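Wurnbridge Records and Information Service
1/9
Residents are reminded that the household paper amnesty opens in March. Over this thread we will set out which documents should be kept, which may be recycled and which should be destroyed securely.

2/9
Tax records. Keep returns, receipts and supporting statements for the full period required by the tax office. If you run a business from home, store its records separately from your personal papers. Please check the current requirements before you discard anything.

3/9
Property. Titles, surveys, building approvals and final certificates should be kept for as long as you own the property. Our counter received 785 requests for replacement copies of building approvals last year. The fee for a replacement copy is $15 and applies to each document.

4/9
Warranties and manuals. Staple the receipt to the warranty card and write the expiry date on the front. Thermal paper receipts fade, so a photocopy or scan should be made soon after purchase. Manuals for appliances you no longer own may go straight into household recycling.

5/9
Magazines, newspapers and paperbacks. Magazines and newspapers are accepted in household recycling without sorting. Paperbacks in fair condition, in any language, may be left at the Shezi Street library during opening hours. The library cannot accept encyclopaedias or textbooks at present. 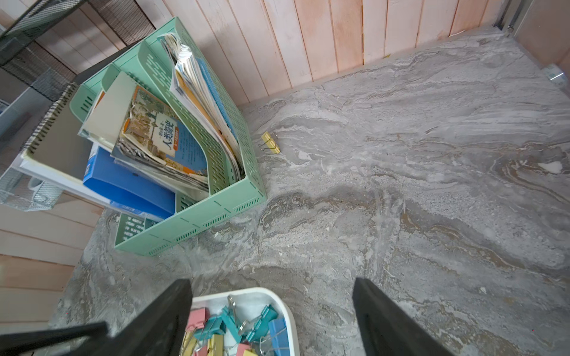
Papers and books in a green file organizer.

6/9
Secure destruction. Bank statements, medical letters and anything bearing a signature or account number should not be placed in kerbside bins. Shredding will be available at the Grumemness depot from 9 am to 3 pm on collection days. Each household may bring up to 15 kilograms at no charge.

7/9
Please remove bulldog clips, ring binders and plastic sleeves before you arrive. Staples may be left in. Lever arch files in good order will be passed on to local schools. Staff are not able to sort papers on a resident's behalf.

8/9
Residents aged 70 and over, and those with limited mobility, may book a home collection through the Faltonine online portal or by telephone. Bookings close at noon on the day before collection. Last year 83 households used this service, and additional places have been made available.

9/9
Birth, marriage and citizenship certificates should never be discarded, including those of deceased relatives. If you find older letters, maps or photographs relating to the district, please contact the local history desk before disposing of them. Replies to this account are monitored on business days until 4:30 pm.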